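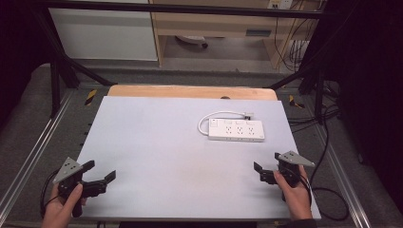 Power Strip Swap Comes to the Vadine Hall in June

If you've ever plugged a lamp, a kettle and a phone charger into one sad old strip under your desk (guilty!), you may want to clear a morning in June. The Vadine hall is holding a swap for power strips and extension cords, and I went over to ask how it's going to work. Bring in an old one, have it looked at, and go home with a new one if yours doesn't pass. There are 500 new strips waiting in the back, paid for out of a 2,000-dollar street fair fund plus a big discount from Foretti, the hardware store on the corner.

The ones they're giving out are plain white, three outlets in a row with a little switch at one end. I like a switch! My own strip at home doesn't have one, and I've been crawling behind the couch for years to pull the plug on the TV.

Doors open at 9 in the morning and close at 2 in the afternoon. You can bring up to 3 old strips per household, and please leave the cord on, even if it's frayed. 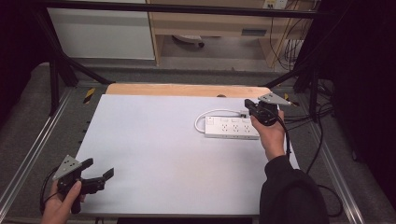

Gülizar Başaran told me the cord is the first thing she looks at, well before the outlets, and that people should stop running them under rugs. She'd also like everyone to quit plugging one strip into another, and I nodded as if I had never done such a thing.

Firdevs Tekin is handling the sign-in sheet, and she asks that you put your name on your old strip with a bit of masking tape so it doesn't get mixed up with your neighbor's.

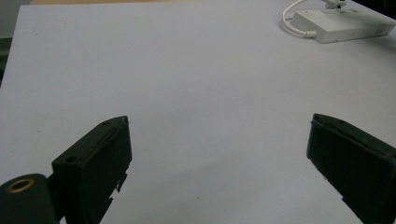
My own plan is to get there early with two strips and the orange extension cord from the garage. I'm also going to steal an idea for my workbench, which is dark brown and eats every small screw I drop on it. A pale, smooth top like the one on the table there would save me a lot of squinting, so I've asked Foretti what a board that size would cost me. Parking is behind the Toprak bakery, and the side door will be open.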